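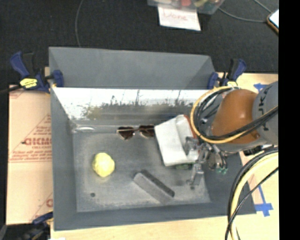 I want to say a few words in defense of the catch-all bin, because it has been getting a bad rap lately and I'm tired of it.

Every organizing book I've ever picked up tells you the same thing. A place for everything, little labels, little dividers, a drawer where the batteries lie down next to each other like sardines. I tried it! One January I spent 56 dollars on divider trays and gave up a whole weekend to them. By spring the trays were stacked in the garage and I was back to tossing my sunglasses into one big container with whatever else was in my hands when I came through the door.

And you know what? I found my sunglasses every single time.

My argument is that a wide, shallow-ish bin with nothing in it but a bottom layer of stuff works better than any system with rules. You look down, you see a ball, a pair of shades, something white and folded you meant to deal with, and you grab the one you want. It takes two seconds. Compare that with my old setup, where I had to remember whether I'd filed an eraser under "office" or "kids" or (my lowest moment) "misc. soft."

The trick is the bottom layer part. Once things start piling up on other things, you've got a junk drawer, and I won't defend junk drawers. If I can't see the floor of the bin, I take something out and put it away properly. That's my only rule and I break it maybe twice a year.

My neighbor Oluwatosin Tamuno disagrees with me completely. We've been going back and forth over the fence about it since we both moved to Trillitville. She says a mixed bin is just a decision you've put off, and that glasses have no business rolling around with anything that could scratch them. Okay, fair point on the glasses! I'd keep a nice pair in a case. But my everyday ones were cheap when I bought them and they've lived a rough life already, and I like having them where my hand goes first.

I also think there's something cheerful about a mix. A bright yellow thing next to a plain gray thing, a bit of red poking out from behind something else. My labeled drawers always looked like a dentist's supply closet (no offense to dentists, mine is lovely).

So if you've got one of these bins and you've been feeling guilty about it, please stop. Wipe out the bottom now and then, toss the stuff you don't recognize, and keep your dividers money for lunch.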